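How to Descale a Kettle You Have Been Ignoring

Posted December 19, 2024

If your tea has started to arrive with a thin skin and a few white flakes, congratulations, you are drinking your plumbing. The flakes are limescale. They are mostly harmless and entirely unappetizing, and getting rid of them takes less effort than the speech you gave your household about why it could wait until spring.

I let mine go from October until last week. The kettle is a Kettani, the plain one with the lid that sticks, and by the end it sounded like a gravel truck backing up a hill.

What you need

White vinegar, the cheapest on the shelf. Or citric acid powder, if you object to a kitchen that smells like a pickle barrel.
A soft bottle brush.
A sink, and an evening with no guests in it.

Drarier sells a descaling powder in a handsome tin. I bought it once. The main ingredient was citric acid, and the second ingredient was the tin.

Step 1. Unplug it and empty it

Pour out whatever is in there. Do not look at it for too long. If your kettle has a mesh filter in the spout, pull it out now and drop it in a cup of vinegar by itself, where it can think about what it has done.
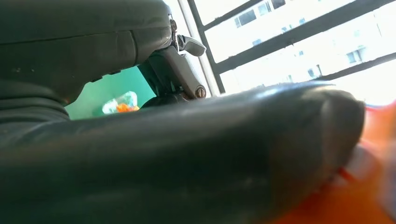

Step 2. Mix and fill

Use equal parts vinegar and water, enough to cover the crusty part. Leave plenty of room at the top, as the mix will fizz when it meets the scale. With citric acid, stir 2 tablespoons into a quart of water instead. Pick one or the other. Mixing both gains you nothing, and never add bleach to either one, because that makes a gas you do not want to meet.

Step 3. Heat it, then walk away

Bring it to a boil, switch it off, and unplug it again. Let it sit for an hour. Put a note on the lid. I skipped the note one year and somebody in my house made a cup of instant coffee that is still brought up at holidays.

If the crust looks like it dates from 1767, leave it overnight.
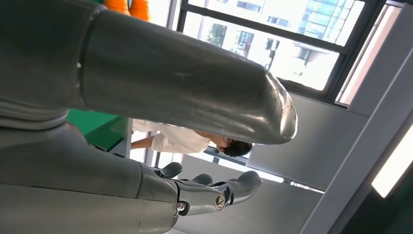

Once it has cooled, pour everything down the drain and run the brush around the inside. Most of the scale should slide off. Go easy near the heating plate, and keep steel wool out of it altogether. Scratches give the next batch of scale something to hang on to.

Step 4. Rinse, boil, repeat

Fill with fresh water, boil, and dump it out. Do this until you can't smell vinegar. The packet from Drarier says one rinse is enough. I needed 5.

Rinse the filter, snap it back in, and wipe the outside with a damp cloth. Never dunk the base.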